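Magazine > Science > Machines
Print this story | E-mail this story
23 comments | 875 shares

The Hand That Learned to Give Up

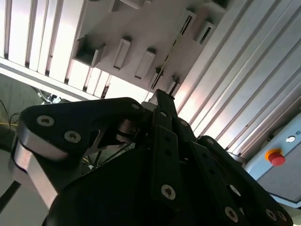 What does the Rarnton group's new method do? It teaches a robot hand to abandon a bad grip early, before it has wasted everyone's afternoon squeezing.

Hortensia Inga came to this idea through irritation. Her earlier software, Peng, was a perfectionist. Handed a slippery object, it would adjust, and adjust again, and drop the thing anyway after a long and dignified struggle.

So she and Wilson Cuervo recorded 2865 grasps and trained a small network on the first moments of each one. If the motor currents look hopeless, the fingers open and the arm tries another angle. That's the whole trick. Cuervo's mother, told about it over dinner, asked what he'd been doing the rest of the year.

The results are decent. In a test of 500 fresh grasps, the quitter finished the job in half the time Peng took and dropped fewer objects. It also let go of two perfectly good grips for reasons it has kept to itself.

Nelly Flores, who reviewed the work for a rival lab, thinks the test objects were too polite. "Give it a wet sponge," she told me - and Inga, to her credit, has ordered a box of them.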